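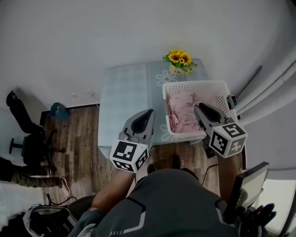

Tips for recording laundry and tidying tasks with hand-held grippers

I have been meaning to write these down since March, when Rocío Arriaga joined us and asked, very reasonably, whether there was a sheet she could read before her first session. There wasn't. There was a lot of knowledge in people's heads and a few notes taped to the inside of a cupboard door, one of which said only "NOT the green towel". So these are my tips, gathered from my own sessions and from anybody who would stand still long enough to be asked. They are mostly about cloth, as cloth is what I do most of, but plenty of it will do for crockery and toys as well.

Before you start

Set the table up the way a table would be at home. A tablecloth, a vase of artificial flowers at the back, a basket on one side with the washing in it. New people are forever wanting to clear everything away to make the job easier, and I understand the urge, but the learner has to cope with real rooms in the end and real rooms have a vase in them. Put the vase well back where your wrists won't catch it and then leave it alone for the whole batch.

Smooth the tablecloth with the flat of your hand and give each corner a little tug downwards. A cloth that creeps towards you during a session is a misery. If yours is a slippery one, a strip of rubber shelf liner underneath will hold it (the sort you buy on a roll for kitchen drawers), and you can cut it with ordinary scissors.

Patterned tablecloths are fine and I'm rather fond of them. Do keep an eye out for a cloth that matches your laundry too closely, though. We once did a whole afternoon of cream pillowcases on a cream cloth and Horacio Daza, who had to go through it all afterwards, could hardly tell where one stopped and the other began. Pink on blue, white on dark, anything with a decent difference.

Wipe the marker cubes. They pick up fingerprints and fluff from the washing, and a smudge across one of the black squares can cost you the tracking for half a take. A dry microfibre cloth is plenty. Please don't use the kitchen spray, which left one of ours shiny, and a shiny cube under a ceiling light is nearly as bad as a dirty one.

Check the finger pads as well. They go slick with fabric softener after a while. Warm water with a drop of washing-up liquid, then let them dry properly before you clip them back on. I do mine at the end of the day and leave them on a tea towel overnight.

Cables

Run the cable away from your elbow and down to the floor on its own side, right gripper to the right and left gripper to the left. Leave enough slack that you can reach the far edge of the table with a straight arm, and try that reach once before you press record. A cable that goes tight in the middle of a fold gives the hand a funny little jerk, and then you have very kindly taught the machine to jerk.

Flat shoes, and look where the loops are before you step back. I've trodden on mine more often than I'd like to admit.

Holding the grippers

Hold them loosely! Everyone squeezes for the first hour and then wonders why their thumbs hurt. Think of holding a pair of salad servers. The trigger wants a gentle, even pull, and it helps to let it close at the same pace every time.

Keep the cubes facing outwards where they can be seen. It's easy to roll your wrist inwards when you're concentrating, particularly with the hand that is only holding something steady. Aurelio Cárdenas taught me to imagine a full cup of tea balanced on each cube, which sounds daft and has worked for every beginner I've passed it on to.

Your resting hand matters too. If the right one is going into the basket, let the left wait over the table with some purpose, a little open, ready for whatever comes out. Don't let it wander off to scratch your nose. All of it gets recorded.

Taking cloth out of a basket

Open the jaws before you get to the basket and come down from above. If you open them inside, they catch on the mesh, and then you're lifting the basket along with the washing.

Look for a ridge. A crumpled cloth always has some fold standing up higher than the rest, and that's your handle. Go for it with the jaws across the ridge, close, wait for a slow count of one, and lift. The little wait is the bit people leave out. Without it the grip and the lift blur into each other and it's hard to say afterwards which was which.

Lift straight up until the cloth clears the rim, and only then move sideways. If a corner drags over the edge, let it. Carry on calmly.

Pinch one layer if you're going to fold and take a good fat handful if you're only moving it. For towels I always take the fat handful. For anything thin, like a scarf or a napkin, go in shallow, as the pads will otherwise grab the cloth underneath too and you'll bring up two together.

Scrunch the cloth differently each time you put it back. This is my biggest bugbear. We all have a favourite way of dropping a cloth in a basket, and after twenty goes you are recording the same crumple twenty times over. I drop it once from the left, once from the right, once stuffed into a corner, once hanging half out, and then I turn the basket round and begin again. Horațiu Moldovan goes one better and gets whoever is nearest to do the scrunching while he looks at the wall.

Move the basket too. A hand's width closer, a hand's width back, a bit skewed. Small changes are fine.

When it goes wrong

Keep the take if you dropped the cloth and picked it up again in a sensible way. Those are worth having, and for a long time I was throwing mine away out of sheer vanity. A learner that has only ever seen tidy successes has no idea what to do with a napkin on the floor.

Bin the take if you put a gripper down and used your fingers, if you stopped to talk to somebody, or if the cable pulled. Bin it as well if you couldn't remember what you were meant to be doing, which happens to all of us towards lunch.

Note it down straight away. I keep a pad beside me and write the take number and one word: "drop", "snag", "sneeze". By evening you will not remember that it was take 391 where the basket tipped. You'll be quite sure it was 807, and poor Horacio will sit through the wrong one.

Keeping yourself comfortable

Get the table to the right height. Your forearms should be more or less level when the grippers are over the middle of it. If the table is too low, and ours rather is, stand with one foot slightly forward and bend at the knee. Leopoldo Orozco put his on bed risers, the plastic cups that go under the legs, and swears by them.

Wear something with close sleeves. A floppy cuff hides the cube and now and then gets caught in the trigger.

Stop for a proper rest every half hour. Put the grippers down, shake your hands out, have a biscuit (away from the table, crumbs on a tablecloth are a nuisance and chocolate is a catastrophe). I set a kitchen timer, the wind-up kind, and put it where I have to walk over to switch it off.

Don't chase the number. Our first big batch was 1000 takes and I got terribly competitive about it, and the last stretch was so hurried that a good part had to be done over. Slow and even is kinder to you and far better for the learning.

Washing and storing the cloths

Wash them now and then without softener, which builds up on the pads and changes how the fabric hangs. Don't iron anything. Keep 2 sets of each kind and swap them halfway through the day, as a cloth that's been gripped all morning goes limp at the corners and behaves quite unlike a fresh one.

Store them by weight and forget about colour. Thin things in one box, towels in another, the awkward items (fitted sheets, anything with a hood) in a third with a lid on, where they can't upset anybody new.

Label the vase, the basket and anything else that belongs to the table. Things get borrowed for other tasks, and a bit of printed tape on the front brings them home again.

Rocío has asked me to add that the green towel sheds. It sheds dreadfully, it gets in the jaws, and it is to stay in the cupboard.

Last updated 2023-09-25. If you have a good trick for socks, please leave it on the pad by the kettle, as I still haven't found a way of turning one the right way out with two grippers that doesn't take all morning.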